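Section 4: Preparing the Work Surface and the Hand-Held Gripper

4.1 Purpose of this section

This section applies to all groups taking part in the Piltus student automation project. It covers the laying of the work surface, the inspection of the hand-held gripper and the first practice exercises. Groups should have completed Section 3 (Charging and Storage) before starting. The procedure is the same for the school club and for teams entering the Evora round in April, except where a note states otherwise.

Two students are required for each station. One operates the gripper and the other keeps the record sheet. Roles are exchanged after each set of exercises.

4.2 Laying the work surface

1. Clear the area of bags, coats and loose papers.

2. Wipe each white panel with a dry cloth. Do not use polish or spray cleaner.

3. Lay the panels edge to edge. Press along each join with the flat of the hand. A join that catches a fingernail should be taken up and laid again.

4. Check the surface for grit and small specks. Remove these with a soft brush.

5. Hold the gripper over the surface with the jaws open and nothing between them. Tilt it so that the joins can be seen through the gap. The operator should be able to see the surface between the fingers without leaning over the tool.
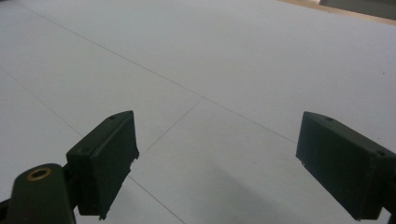

CHECKS BEFORE USE

The following checks are to be carried out at the start of every session, including sessions in which the gripper has only been passed from one group to another.

6. Examine both fingers. The printed parts may be slightly rough at the corners. Light roughness is acceptable on the outer edges. It is not acceptable on the inner face, where it may mark or snag the object being held.

7. Look at the brass-coloured insert in the mounting arm. It should sit level with the plastic around it. If it has lifted or turns freely, label the gripper and return it to the supervisor.

8. Open and close the jaws ten times without an object. The movement should be even in both directions.

9. Enter the gripper number and the result of each check on the record sheet.

Caution: Keep fingertips, hair and lanyards away from the jaws at all times. Students must not close the gripper on their own hand or on another person's hand, however lightly.

Caution: Do not tighten any screw during a session. Plastic parts supplied under the Bredar kit list can split if a screw is forced. Adjustments are made by the supervisor only.

4.3 Exercise A: lifting a single object

The first exercise uses a tennis ball and a plastic bin. The ball is forgiving to grip, and its soft surface allows the student to judge pressure before moving on to the harder objects in Section 5.

10. Place the bin on the white surface.

11. Put the ball on the surface beside the bin, at a comfortable reach.

12. Bring the open jaws down with one finger on each side of the ball. Approach slowly. Stop if either finger touches the ball before the other.

13. Close the jaws until both pads rest firmly against the felt. The ball should be held across its widest part.

14. Raise the ball clear of the surface and hold it still for a slow count of five. The wrist should remain straight.

15. Move the ball over the bin, lower it and open the jaws. Do not drop the ball from a height or throw it towards the bin.

Note: If the ball slips during step 14, record the attempt as incomplete and begin again from step 11. Incomplete attempts are kept on the sheet and are not rubbed out.

Note: Each attempt should be made at a steady pace. A fast attempt earns no additional credit in the club programme. Teams preparing for Evora should refer to the timing rules in Appendix C.

16. Repeat steps 11 to 15 until the set is complete, then exchange roles. A full set is 43 attempts for each student.

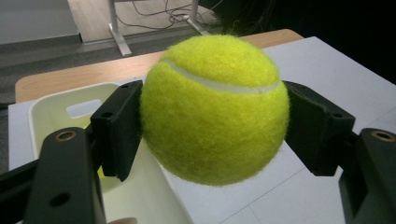 17. At the end of the set, place the gripper on the surface with the jaws open. It must not be left hanging over the edge of the table.

18. Compare the record sheet with the session list. Both students sign the sheet.

4.4 Faults and remedies

One finger reaches the object first. The tool is probably being held at an angle. Level the wrist and repeat the approach. If the fault remains, return the gripper for adjustment.

The object turns in the grip. The pads are too high or too low on the object. Open the jaws, reposition and close again.

The panels move during use. Stop the exercise, remove all objects and lay the surface again as described in 4.2.

The jaws are stiff or uneven. Do not apply oil. Label the gripper and take a replacement from the Hsu cabinet, entering both gripper numbers on the record sheet.

Groups that have completed and signed for Exercise A may proceed to Section 5.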